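Wrist Camera and Two-Finger Gripper – Bench Trial Setup, Section 4
Picking small metal parts out of cardboard boxes. Rev. 2022-06-12, replaces the December notes.

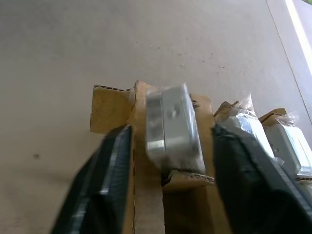 4.1 BEFORE YOU START

Read 4.1 and 4.2 all the way through once. Then do it. People skip to 4.3 and come back with a bad hand-eye file.

Applies to both grippers in the comparison, the Osident and the Wunero. Same arm, same wrist camera, same boxes. Where the two differ it says so. If it doesn't say so, do the same thing for both.

You need:
Gripper with ribbed pads fitted
Wrist camera and its short bracket (the long one hits the cable at joint 6)
Darach controller, trial profile loaded
2.5 mm and 3 mm hex keys
Calibration board
Bare blocks and bagged blocks, in their boxes
Log sheet

CAUTION – Arm power off and E-stop in before touching the tool flange. Gripper power is a separate switch. Turn off both.

4.2 MOUNTING

1. Take the old gripper off. Four screws, keep them in the tray. They are not the same length as the camera screws.
2. Wipe the flange. Look for burrs.
3. Seat the new gripper on the dowel pin. Should drop on flat. If it rocks, take it off and look again, don't pull it down with the screws.
4. Tighten crosswise. Snug, then a quarter turn.
5. Bracket on, camera on. Cable goes on the outside of the bracket with slack for a full wrist turn.
6. Aim the camera so both fingertips show at the bottom of the view, with the part between them when the tool is over a box. The right finger will look bigger and cover more of the lower corner. Leave it. Ebuka spent a whole afternoon trying to even them up and lost the view of the next box over.
7. Set focus for the box floor, lock the ring. A block close up between the fingers will come out a bit soft. Fine for this, the detector only wants the outline and the hole in the top face.

NOTE – Wunero only: the gripper body is taller, so use the second pair of holes on the bracket. Tool length in the profile changes too. See 4.3 step 2.

4.3 CONTROLLER PROFILE

1. Power up the Darach. Wait for the steady light before plugging in the gripper. Other way round it comes up as "unknown tool" and you get to restart.
2. Load the profile that matches the gripper. Check the tool length against the label on the gripper body, not against last week's sheet.
3. Home the fingers, nothing between them.
4. Set close force to 20 percent. Both grippers. Stays there for the whole bare-part run.
5. Run the calibration board routine. Keep your hands out of the cell, the arm makes some fast moves near the end.
6. Save under your initials and the gripper name. Han-gyeol keeps the master copies, do not overwrite anything with HJ in front.

CAUTION – Homing closes the fingers completly and does not stop for a finger of yours.

4.4 BOXES AND PARTS

1. Boxes side by side on the bench, flaps up. Ragged flaps are allowed. We get boxes like that from the line and the trial is supposed to cope with them.
2. Leave the cardboard dividers in. The left finger has to come down past one, and that is where the two grippers behave most differently.
3. Bare metal blocks in the first box. Blocks still in clear plastic in the second. Don't mix.
4. Blocks can sit tilted. Do not straighten them. Hole up if you can.
5. Check the live view for glare. Crinkled plastic throws white highlights, and if they wash out the outline drop the exposure one step at a time until the edges come back.

NOTE – Specks on the benchtop are okay. The detector is masked to the boxes. If you move a box, redraw the mask. A-yeong's script does it in one click, button is top left.

4.5 FIRST PICK

1. Jog over the first box by hand, slow speed.
2. Lower until the tips are either side of a block. Watch the divider on the left and the upright flap on the right.
3. Close. Wait for the grip signal.
4. Lift straight up, 100 mm. No sideways motion till clear of the flaps.
5. Hold, look, lower, open.
6. Happy? Repeat in auto at slow speed. Then full speed.

If the block slips – check pads for cardboard dust first. Force second. Tae-yang wants every force change on the sheet, even if you put it back after.

If a finger catches a flap – stop, back out upward, shift the approach point away from the flap a little. Don't trim the flap.

If the bag comes up and the block twists inside it – log as "bag grip", not as a miss. The Gauthier pads do this less in our runs but they wear quicker. Swap pads as a pair.

4.6 THE COMPARISON RUN

1. Bare parts first, then bagged. Same order for both grippers.
2. Zero the cycle counter before the run. Write it down if you forget, and what it was at. The last Osident run began at 784 and took a while to sort out.
3. Save images from every pick, good or bad. Disk fills up at some 4,000 picks, so clear it between grippers.
4. Pads off and inspected at the end. Bag them, label them, give them to Eun-seong.
5. Arm home, fingers open, both switches off.

NOTE – Do not change the lighting halfway. If someone does, start that run agian.

Next: 4.7 Reading the log sheet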